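Nirdale Poems – README

Print this page | E-mail this page

Nirdale is a set of 600 short poems in plain text, pulled from the back issues of Stukska, a little magazine that ran on stapled paper and then on a website that no longer loads. It gets passed around as "a portrait of small-press poetry." I'd be careful with that. It is a portrait of what one magazine liked.

What you get

One file per poem, title on the first line, blank line, then the text. Stanza breaks were kept. Indents mostly were not, and for poems that lean on white space that is a real loss – check the scans before you quote a line.

Labels

Each poem has a "theme" tag (weather, kitchen, grief, work, other). The tags were put on by 2 readers, who disagreed on 55 poems. Those are marked "other," so "other" is partly a theme and partly an argument. I would not build anything on it. "Grief" also seems to mean any poem with a dead animal in it.

Dates

Roughly 100 poems have no year. The Brennan edition of the set fills them in by guessing from the typeface. I left them blank.

What I doubt

The notes that came with the first release say the poems are "free of editing." Stukska's own letters page has poets complaining about changed titles. Believe the poets.

Rights

Rights stay with the authors. Reading and teaching are fine. For a reprint, ask the poet. The Plostine anthology used several of these and its permissions page is no guide to anything.

Known problems

- Curly quotes turn into question marks in some older files.
- Two-page poems sometimes lose the second page.
- "Kitchen" is overused. One poem has it for a single mention of a saucepan.

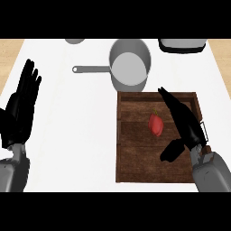
Changes

July: fixed broken line endings, removed repeats, took "definitive" out of the title.

Contact | Copyright remains with the authors | Back to top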